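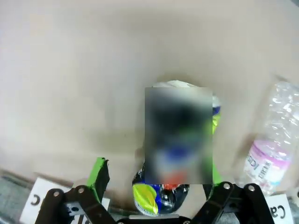

Words: Kayode Okoro | Technical check: Savvas Xenos | Updated July

Golow 700 Tabletop Impulse Sealer

The Golow 700 closes plastic bags and pouches by heat. It is built for small packing rooms, bakeries and shops that refill dry goods from bulk. Glossy printed film and plain clear film can both be sealed on the same machine, but they need different timer settings.

Operation

Power is drawn only while the arm is held down. The heating wire stays on for the time set on the dial, then shuts off, and the indicator lamp goes out. Keep the arm closed for a further 2 seconds while the seal cools. Opening early leaves a soft seam that can pull apart under load.

The dial has 20 steps. Start at a low step with a scrap of the same film and move up one step at a time until the seam cannot be peeled by hand. Brown edges or holes along the seam mean the setting is too high. Wrinkles across the seam usually come from film that was not laid flat. Smooth the mouth of the bag before closing the arm, and wipe off any powder or crumbs.

Specifications

Power: 700 W
Seal width: 3 mm
Timer: 20 steps, manual dial
Film: polyethylene, polypropylene, most coated laminates
Output: up to 700 bags per shift with one operator
Body: painted steel – gray only

Not suitable for uncoated paper, uncoated foil or cellulose film. Bags holding liquid can be sealed if they hang below the jaw and the mouth is dry.

Parts and care

The wire and the non-stick strip are wear parts. Two of each are packed with the machine. Unplug the sealer before changing either one. Replace the strip when it turns dark or starts to lift – a damaged strip lets film stick to the wire. Flurkora strips fit this model. Strips for the older Babalola sealer are too short and should not be used.

Ordering

The sealer is sold singly through Zarby. Wire and strip kits are stocked separately. State the model number when ordering, as the wire length differs between models.

This site uses cookies to remember your basket and region. Accept all | Manage settings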